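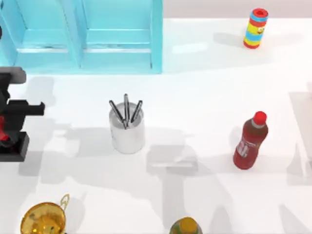
How to Sort Out a Kids' Craft Corner in One Afternoon

Our craft corner in the Galtham house had gotten to the point where finding a glue stick meant tipping three bins onto the floor, and then of course nobody wanted to put anything back. I've redone it a few times over the years, and the way I'm going to describe is the one that has lasted. Set aside an afternoon, put some music on, and let the kids join in for the first half if they're the helping type (mine are good for maybe an hour, and then there's a snack, and then they're gone).

What you'll need
A clear table or a patch of floor
A damp cloth and a little dish soap
A trash bag and a box for giveaways
Low shelves the kids can reach
A few containers, any kind
Masking tape and a marker

Step 1. Get everything out.
And I do mean everything, including the drawer in the kitchen where the good scissors live. Pile it all on the table. It will look awful for a while, and you may want to quit, but go make a cup of coffee and come back to it.

Step 2. Test the markers.
Scribble with every single one on scrap paper. The last time I did this we had 104 markers and nearly half were bone dry. Caps that don't click shut go in the trash along with their markers. Crayons are more forgiving, so keep the stubs unless they're too short to hold.

Step 3. Make your groups.
Sort by what the child does with a thing. Drawing goes together, cutting and gluing go together, and then there's painting, and then the bits and bobs like buttons, beads and pipe cleaners. We ended up with 4 groups. If you have a toddler in the house, the beads need to live up high with a lid that really closes.

Step 4. Wipe the shelves.
Warm water with a drop of soap takes care of most of it. For dried glue, lay the wet cloth over the spot for ten minutes or so and then rub it off with your fingernail or an old plastic card. Let everything dry before you load it up again, or the paper will curl.

Step 5. Load from the bottom.
Heavy things go low: paper pads, the big tub of modeling dough, the paint bottles. Whatever gets used every day goes at the child's eye level, so get down on your knees and check where that is! It's lower than you think. I leave one spot empty for works in progress, and I wish I'd started doing that years ago.

Step 6. Label with tape.
Masking tape peels off cleanly when you change your mind, and you will. For kids who don't read yet, draw a little picture of what goes inside. My scissors look like a rabbit, but everyone understands.

Keeping it up
Five minutes before supper is plenty. We do a bigger clear-out in January, after the holiday presents have come in, and again when school lets out. Finished artwork goes in a flat box under the bed, and when the lid won't close the kids pick out their favorites and the rest goes to the grandparents.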